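Where the Laundry Lands

There is a point in every wash day when the clean clothes have come in, the basket has been carried upstairs, and the whole lot ends up on the bed. In my mother's house in Brotton it was always the bed, never the table, and I have carried the habit through 15 years of my own housekeeping, most of them in two rooms above a shop.

A bamboo mat makes a wonderful folding surface, by the way. The little tiles stay flat under your hands, a shirt slides where you want it, and in the warm months you can lie down on it afterward and feel quite pleased with yourself. Mine came from Kusuma, a shop that sold mats and bedding and, for some reason, very good pickles – I still miss those pickles.

I like to start the pile up by the headboard with the big, easy pieces and leave the black things for last, when the light is still good enough to tell one from another. Navy goes on top of teal if that is how it comes out. I have never been one for sorting by color.

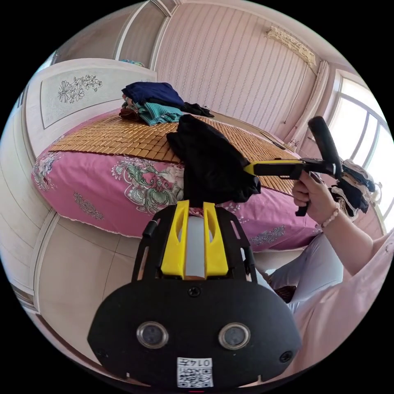
Caring for a Bamboo Mat

Wipe it with a damp cloth, going along the rows, and stand it up to dry before you roll it.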